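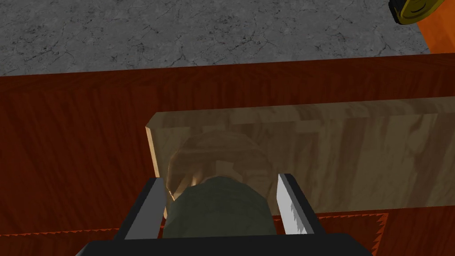 Reddish-brown tabletop and gray marbled floor

About Banness

Banness is an evening language school for adults in Daner. We teach Portuguese, Spanish and English, mostly to people who work during the day and want to use the language at work, with family or on a trip. We also do a small amount of written translation, explained further down.

The school is at 78 Pimentel Street, on the second floor. The entrance is shared with the dental office, and the stairs are to the left once you are inside. There is an elevator at the back of the lobby. If the front door is locked, press the button marked B and wait for the buzz.

How we got started

The school began as one Portuguese class in a rented room behind a print shop. The first students were married to Brazilians or were about to be, and they wanted to follow what was being said at dinner. None of the textbooks we tried was much help with that. They started with airports and hotels, and our students needed to know how to say that they had already eaten, that the baby was asleep, or that they did not understand the joke.

We wrote our own lessons, one week at a time, and copied them at the print shop. A lot of the material we use in the first two levels still goes back to those sheets. The English classes came next, when relatives of the Portuguese students asked for them. Spanish was added after the move to Pimentel Street, when we had a second classroom and a teacher who could take it on.

We have stayed with three languages. People ask for French and Italian every year, and we send them to the community college, where both are taught well.

How the classes work

Each course runs for ten weeks with two evening classes a week. A class is 90 minutes long with a short break. Groups are kept to eight students. When a group fills up we start a waiting list, and if there are enough names on it we open another group at the same level.

Lessons are built around talking. A normal class starts with conversation in pairs, goes on to one point of grammar, and ends with some listening or reading. Homework is short and it is always corrected. We ask students to do it by hand at the lower levels, as spelling and accent marks seem to stick better that way.

There are six levels in Portuguese and Spanish and five in English. Most students repeat a level at some point. This is normal and does not go on any record. The second time through costs half the usual fee if it is taken within a year.

We do not give grades. At the end of a course the teacher writes each student a page of notes: what is going well, what to work on, and which level to sign up for next. Students who need a certificate of attendance for an employer can get one at the front desk.

Finding your level

New students who already know some of the language come in for a placement talk before they sign up. It takes 20 minutes and is free. There is no written test. You sit down with a teacher, talk for a while, and read a short text out loud. If you can't say much, that is fine, and the teacher will switch to English.

Complete beginners can skip this and sign up for level one directly.

Please be honest about classes you took years ago. Someone with three years of high school Spanish may be bored in level one and lost in level three, and level two is usually the right place even if it feels like a step down at first.

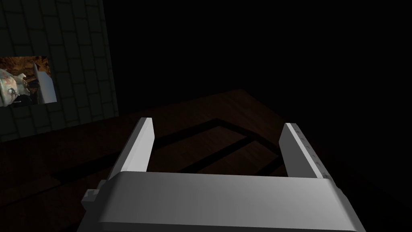

Light gray gripper over a dark reddish-brown wooden table

Cleiton Barros

I run the school and teach the upper Portuguese levels. I grew up speaking Portuguese at home and English everywhere else, and for a long time I spoke both of them without being able to explain either one. I learned how to explain them by teaching beginners, who ask very good questions. One of my first students wanted to know why the word for "push" sounds so much like the English "pull." I had no answer, but I have started every beginner course with the word for "push" since then.

Before Banness I worked in freight scheduling, and for the first years of the school I did both jobs. I gave up freight when we took the second classroom. I still do the timetable myself.

Our teachers are paid for preparation and for correcting homework as well as for classroom hours. That makes our fees a little higher than they could be. In return, the person who starts a course is nearly always the person who finishes it, and students notice the difference when a teacher knows what they had trouble with three weeks ago.

All of us teach in the language of the class as much as we can. In level one that means a mix, with English used for grammar and for anything to do with schedules or payments. From level three on, English is rare. Students sometimes worry about this ahead of time. The change is gradual, and by the time it arrives most of them have stopped thinking about it.

The lending library

We have 1565 books and recordings that students can borrow. Most were given to us by former students and their families. The Portuguese shelf is the strongest, with plenty of short stories, cookbooks and children's books – these last are useful for adults too, up to level two. Of the total, 793 are in Portuguese, and the rest are split between Spanish and English.

Loans are for four weeks and can be renewed by phone or at the desk. There are no late fees. We take donations of books in good condition, but please call before bringing more than one box. We can't take encyclopedias or old travel guides.

Translation

We translate personal documents and letters between English and Portuguese: birth and marriage records, school transcripts, family letters, recipes. We do not do legal contracts or medical records, which should go to a specialist. Short documents are usually ready in a week. The price is set by the page, and we will tell you what it is before we start.

Fees and signing up

Course fees are listed on the Courses page. They include all printed materials. You can pay in full at the start or in three parts. If you have to drop out before the third class, we refund everything except the cost of materials. After that we can move the remaining classes to a later course, once.

Sign-up is through the Hevodo booking page or in person. If the booking page shows a group as full, call us anyway, as places held for returning students are sometimes released in the last few days before a course begins.

Companies that want classes for their staff should write to the office with the number of people, the language and the hours that would work. We can teach at your workplace if it is in Daner.

Office hours

The desk is open from 3 p.m. until the last class of the evening starts. Mornings are by appointment. Mail should be addressed to Banness, P.O. Box 2265, Daner, as the mailbox on Pimentel Street is shared.

Page last updated January 18, 2019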